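Cellule bimanuelle Andel : fiche d'entretien et de remise en service
Version du 18 juin 2021. Responsable de la fiche : Märta Strömberg.

Objet
Le présent document accompagne les enregistrements réalisés sur la cellule Andel du site de Stalum. Il fixe les opérations dues avant toute nouvelle série. Le jeu comporte 1 066 séquences, dont 168 avec prise simultanée d'un objet par les deux bras.

Configuration
Les deux bras sont fixés à l'avant du plateau, dans un châssis en profilés d'aluminium. Chaque pince porte une caméra de poignet.

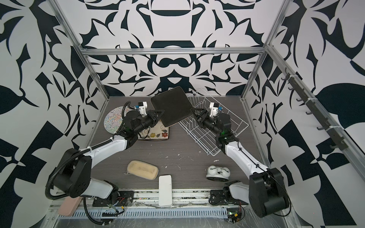
Ebbe Björklund demande que le couple de serrage des embases soit relevé avant chaque série, et plus seulement une fois par mois. La demande est retenue depuis avril.

Caméras de poignet
L'étalonnage est refait après tout démontage d'une pince. Le câble est inspecté sur toute sa longueur, puis le bras est amené lentement au-dessus de l'égouttoir afin de contrôler le champ de vision. 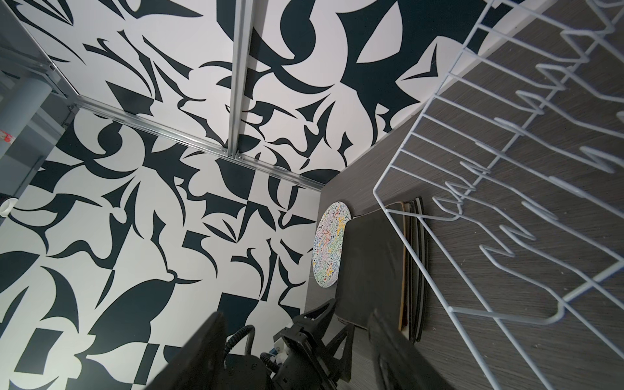

Les doigts de la pince doivent rester visibles au bas du champ. Dans le cas contraire, le support est desserré, repositionné et l'étalonnage repris en entier. La durée de l'opération est d'environ 620 secondes par bras.

Plateau et objets
Les miettes sont retirées du plateau en fin de série. L'éponge et les assiettes font partie du matériel de la cellule et ne doivent pas être remplacées sans mention au registre.

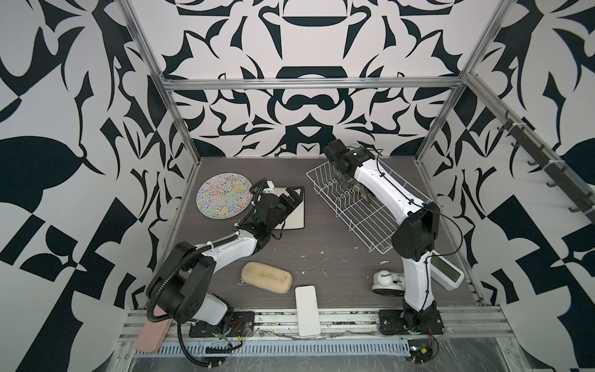
Anomalies connues
Séquence 1 443 de la numérotation d'origine : horodatage incomplet du bras droit, fichier écarté.
Toute autre anomalie est à signaler à Aled Gethin.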